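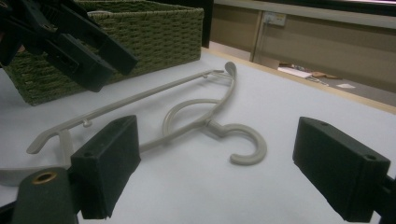 Sorting out plastic clothes hangers: cleaning, checking, using and storing them

Adomell Household Pages
Posted in May, by the Adomell editor

Plastic hangers build up in a house without much notice being taken of them. Some arrive with clothes from the shop, some are left behind in a wardrobe by the last people, and some were bought in a pack years ago and have been getting mixed up with the rest ever since. A morning spent going through them makes the wardrobe easier to use and usually frees a fair bit of rail.

I did ours on a Friday with the radio on. What follows is the order I would do it in again.

Getting them all in one place

Take every empty hanger in the house to one table. Look on the backs of doors, in the airing cupboard, under the stairs and at the end of each rail, where the empties get pushed along until they jam. Check inside coats as well. Two hangers under one heavy coat is common and the second one often isn't doing anything.

Use a table or a bed with a flat cover on it. The floor works but you will be bending for an hour. Lay the hangers flat and all facing the same way. Hangers put down in a heap will hook on to each other and you spend your time pulling them apart, which is how hooks get snapped.

If you have a pale surface, use that. A plain board or an old sheet shows up the dust, and dark marks on the plastic are easier to see against it.

Checking each one

Pick the hanger up by the hook and by the far end of the bar, and bend it very slightly. Sound plastic gives a little and comes back. Old plastic creaks, or shows a white line where it is beginning to go. Put any with a white line straight into the pile for getting rid of.

Places to look:

The neck, just under the hook. Most of the weight passes through it and most breaks happen there.

The inside of any loop or ring. Cracks start on the inner curve and are hard to see, so run a fingertip round it.

The base of any small pegs. A peg that has lost its tip leaves a sharp stump, and a stump will pull a thread in a jumper every time you take it off the hanger.

The seam. Moulded plastic often has a fine raised line along the edge. If it feels rough, a minute with fine sandpaper takes it down. Go along the line and not across it, and wipe off the dust before the hanger goes near clothes.

Washing them

Hangers get dusty along the top and sticky round the hook. Run a few inches of warm water into the bath or a big sink, add a small squirt of washing-up liquid and put them in, no more than 12 at a time or they float about and tangle. Leave them 25 minutes. After that most of the dirt comes off with a cloth.

An old toothbrush gets into the rings and round the pegs. For yellow patches left by sticky labels, rub on a drop of cooking oil, leave it while you do the next few, then wash it off with fresh soapy water. Make sure all the oil has gone. Oil on a hanger ends up as a line across the shoulders of a shirt.

Don't use very hot water. Thin plastic softens in it and a bent hanger never sits straight again. The dishwasher is out for the same reason.

Dry them on a towel, turned once, or hang them along the shower rail. They need to be fully dry before clothes go on, and the insides of hooks hold water longer than you would think.

Sorting by shape

Once they are clean, sort by shape before you think about colour. Matching colours look tidy, but it is the shape that decides whether the rail works.

Wide and gently curved. These are for shirts, blouses and light jackets. Keep the best of them for anything that creases at the shoulder.

Straight bar underneath. Trousers, scarves, and skirts folded over once. A thin bar leaves a line in trousers, so fold a strip of old cotton over it, or a cut length of cardboard tube.

With small pegs. The pegs are for straps and loops. Vest tops, pinafores, swimming things and anything else that slides off an ordinary hanger should go on these. I also use them for belts, one to each peg.

With a ring in the middle. A ring is handy for threading a scarf or a tie, or for hooking a second hanger below the first. Only put light things on the lower one. A second winter coat hung from a ring will sooner or later have it off.

Odd ones. Every house has a few that don't match anything. If they are sound, they do well in the utility room for drying shirts, or in the shed for hanging up gloves and string. 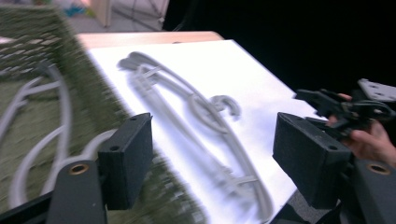

Two light grey outlines laid flat, one on a white board and the other on a green mat.

Laying them out flat like this is also the quickest way to find pairs. Place one hanger on top of another and see if the curves follow each other. Hangers from different packs can look the same on the rail and be a good bit different in width, and a row of mixed widths is what makes sleeves stick out at the front of the wardrobe.

A textured mat under part of the work is useful. Smooth plastic skates about on a polished table, particularly if you are sanding or scrubbing, and a bit of rough matting or a folded towel keeps it still.

Stopping clothes from slipping

You can buy non-slip hangers, but plain plastic ones can be improved with what you have in the drawer.

Rubber bands are the simplest. Wind one round each end of the hanger, two or three turns, so that it is snug. They perish in the end, and when they go sticky they should come off before they mark anything. Check them when you change over winter and summer clothes.

Wool is kinder to fine fabrics. Wrap the ends in leftover double knitting, start and finish with a knot on the underside, and keep the turns close together. White or pale wool is safest, as dark wool can rub off on a pale blouse.

Pipe cleaners also work, twisted round each shoulder with the cut ends tucked in well. I have gone off these for knitwear. The ends find their way out.

Hot glue in thin lines is often suggested. It does grip, but it is hard to get off if you change your mind, and on thin hangers the heat can warp the plastic. Try it on one you don't care about.

Putting them back on the rail

Face all the hooks the same way, opening towards the back wall. With the hooks one way round you can lift several things off together, and nothing catches.

Leave a finger's width between garments where you can. If there isn't room for that, there are too many clothes on the rail, and better hangers won't help. Ours is a Borkholm rail, the plain steel sort, and it had started to dip in the middle. Moving the coats out to either end and the shirts to the centre was enough to put that right.

Keep 7 empty hangers at one end for the next load of washing. I settled on 7 after trying more and finding that the extras just migrated. Everything else that is spare goes away.

Storing the spares

Spare hangers take up a silly amount of room if they are dropped in a bag. Stack them flat, hooks all at the same end, and tie the stack in two places with string or a strip of old tights. A tied stack of 24 thin ones stands on its side on a shelf without trouble. Thicker ones are better tied in smaller lots.

Keep them out of a sunny window and out of the loft. Strong light and big changes in temperature make plastic brittle, and they can be quite dusty again by the time you want them.

Mending, and when not to

A peg that has come off cleanly can be put back with a glue made for plastics. Rough up both faces, use very little, hold it for as long as the tube tells you and then leave it overnight. Give it only light straps afterwards.

A broken hook or neck isn't worth mending. It might hold for a week and then drop a good coat on the floor. If the rest is whole, cut off the straight bar and keep it for staking seedlings or stirring paint. File the cut end smooth.

Getting rid of the rest

Most household recycling won't take hangers, even where it takes other hard plastic, so look at your own council's list before you put them in. Some clothes shops will have them back at the till. Charity shops sometimes want them and sometimes have far too many — ring first. The box I took down to the Gronham Road shop was accepted, but they only wanted adult sizes and I brought the small ones home again.

Dry cleaners will often take wire ones. I have not found one that wanted plastic.

Comments (4)

utilityroom: The tip about hooks facing the back wall is how my mother did it, in case you had to get everything out in a hurry. I still do it. Wool on the ends works well but mine needed a dab of glue under the knot.

peg_and_line: Would you wash ones with a metal hook the same way? I have a set from Cheon and don't want them going rusty.

Adomell editor: Don't soak those. Wipe them over with a damp cloth and dry the hook straight away, paying attention to where it goes into the plastic.

backbedroom: Did the whole house after reading this and found four broken in the neck that I was still using. My council doesn't take them so they have gone to the allotment as plant markers.

Recent on Household Pages

Keeping moths out of a wool drawer
How to fold a fitted sheet on your own
Getting candle wax off a tablecloth
Coat hooks: finding a sound fixing in an old wall
Cleaning the rubber seal on a washing machine
What to keep in an under-sink cupboard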